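Conference ticket transfer blocked after name change: any way round it?

Community help > Events and ticketing > Transfers and refunds

Posted by Wycliffe Koech
Tags: transfer, developer conference, name on badge, Skulliter

I bought a ticket for the Notidine developer conference in March through Skulliter. It was the standard two-day pass, paid on the company card. I have since moved to another team and the person who took my old job should be going instead. My manager is fine with this and the company has paid, so there is no money changing hands between us.

When I open the order in Skulliter and press Transfer, I get a grey box saying "This ticket is locked to the registered attendee". There is no link and no explanation. I did edit the order once already, a few days after buying, to correct my surname, which I had typed as Koeck. I don't know if that counts as a transfer.

What I have tried so far:

Logging out and back in, and a different browser.
The Skulliter phone app, which has no Transfer button at all.
Emailing the organiser address on the receipt. I got an automatic reply with a ticket number and then nothing for 3 days.

The terms page says tickets are personal and that any ticket offered for resale will be cancelled without refund. I am worried that if I keep pressing things the order will be flagged and we will lose the ticket as well as the money. There is a waiting list, so we could not simply buy another.

Is the lock permanent? And if my colleague turns up with my confirmation and a letter from the company, would they be let in?

Edit: it is a standard pass, not a student or speaker one. Somebody asked in the comments.

tamsin_b
Posted 2 hours later

Don't send your colleague with your confirmation. They check photo ID against the name at badge collection and they do turn people away. It happened to someone from our office last year and he had a letter.

oldharbour
Posted the next morning
Marked as helpful by the original poster

I have been through this twice with the same organiser, once as the person giving up the ticket and once as the person receiving it. The lock can be lifted, but only by the organiser, and Skulliter support will tell you they can't touch it. So don't spend time on Skulliter chat.

The rule is that each order is allowed one name edit. Your surname correction used it up. The system can't tell a spelling fix from a new person. After that the Transfer button still shows on the website but gives the message you saw. Pressing it again does no harm. The cancellations last year were for tickets that had been listed for sale on public sites, and as far as I know a blocked transfer did not set anything off.

What you want is called a substitution. It is in the terms, in the part on group and employer bookings, well below the part on resale. An employer who paid for the ticket may replace the attendee once, up to the closing date shown in the registration email. It has to be asked for by the employer and not by you, and that is probably why your email is sitting in the general queue.

Do it in this order.

1. Find out who the billing contact is. Open the order, go to Receipts, and look at the name under the company address. If it is you, ask your finance people to have it changed to whoever manages the card. In my case the billing contact was a person who had left, and that cost us a week.

2. Have the new attendee make a Skulliter account with their work email address, and make sure the name matches their passport or driving licence exactly. Middle names don't matter. Shortened first names do. My colleague registered as Kate and her licence says Katherine, and we had to send a scan.

3. Get the billing contact to write to the organiser with "Employer substitution" and the order number in the subject line. They should put both full names, both email addresses and one sentence saying the company paid and no payment was made between the two people. Attach the receipt as a PDF. Keep the whole message under 500 words or the web form cuts it without warning. 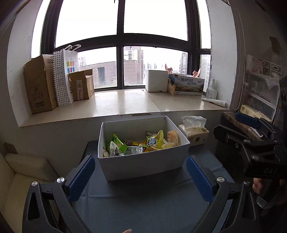 4. Wait for the confirmation link. It goes to the new attendee and not to you, and it runs out after a day. Ask them to check their junk folder. Once they accept, the ticket disappears from your account and your old code stops working.

5. Check the extras. Workshop places don't move over with the ticket. If you had signed up for any, your colleague has to book them again, and the popular ones may be full. The same went for the evening meal when I did it.

If the organiser says no, ask for a refund to the original card in the same email thread. They gave us one less a handling fee. They will not refund after the closing date for any reason I have heard of.

On the money side, our receipt came to 3,795 in total because it was several passes on one order. On an order like that, put the pass number in your message as well as the order number, otherwise they may change the wrong person.

kashindye_dev
Posted two days later

Agree with most of the above. We use Temari for booking travel and it pulled the old name through to the hotel even after the ticket was changed, so check that too. Also I think the form limit is characters and not words? Mine was cut off well short of a page. Keep it short either way.

Comment from Wycliffe Koech

Thanks all. The billing contact was me, so I have asked finance to change it and they will send the substitution request once that is done. I had no workshops booked. I will post again when the link comes through.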